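Pillance lab reports new training method for two-armed shirt folding

14/12/2019

A research group at the Pillance robotics lab has published a method that lets a pair of low-cost robot arms learn to handle clothing from far fewer demonstrations than the group needed before. The paper, posted this week, covers work done with T-shirts, towels and pillowcases.

The lead author is Beatrice Masanja, a doctoral student in the lab. Her co-author, Salim Muli, built the control software, which the group calls Plillach.

Cloth is hard for robots. A box or a cup keeps its shape when it is picked up, and a shirt does not. Small errors early in a fold grow with each step, and a model that has only seen clean folds has little to go on when a sleeve ends up in the wrong place.

Earlier systems at the lab were trained on complete folds, recorded from start to finish by a person steering both arms. Masanja and Muli split each recording into short segments and marked the points where the operator had to correct a grip or flatten a corner. During training, those segments are shown to the model more often than the rest.

"We had a lot of data of things going well," Masanja said. "The model was good at the first half of a fold and lost in the second half. The corrections were in the recordings the whole time, but they were a small part of the total and the model mostly ignored them."

The group collected 3,063 recordings over the summer and early fall. The final model uses 1,110 of them. According to the paper, a model trained on this smaller set completed more folds than one trained on the full set without the segment weighting. Each model was given 30 attempts per type of garment, and the comparison was repeated with 7 garments that were not used in training.

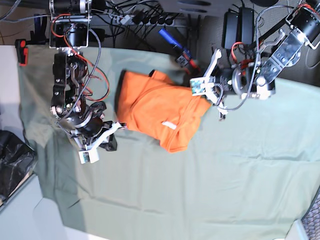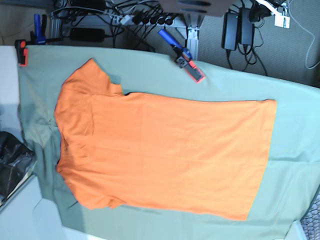
Orange cloth on the green-covered work surface at the Pillance lab. The robot's two grippers are at work in the first picture; the second shows a T-shirt laid out flat.

The arms are small units driven by servo motors, with plastic fingers on the grippers. Muli said the group chose simple hardware on purpose, so that other labs could repeat the work without buying industrial equipment.

The paper also lists where the method falls short. The most common failure was picking up two layers of fabric when only one was wanted. Thin fabrics were worse than thick ones, and dark garments caused more missed grips than bright ones. The model has no way to tell when a fold is good enough, so an operator still ends each attempt by hand.

Speed is another limit. The arms work much more slowly than a person, and the authors make no claim that the system is ready for a laundry or a warehouse.

"It's a training result," Muli said. "If you gave it a basket of mixed clothes it would have trouble with the first thing it picked up."

Early results were shown in October at a workshop hosted by Wilholm, an equipment maker that pays for part of the lab's work. The company had no role in the choice of test garments, the authors state.

The next stage will look at garments with buttons and zippers. A second group, at the Shenoy Institute, plans to run the same tests on its own arms to see whether the segment weighting helps with a different gripper. The lab says the recordings and the Plillach code will be released once the labels have been checked.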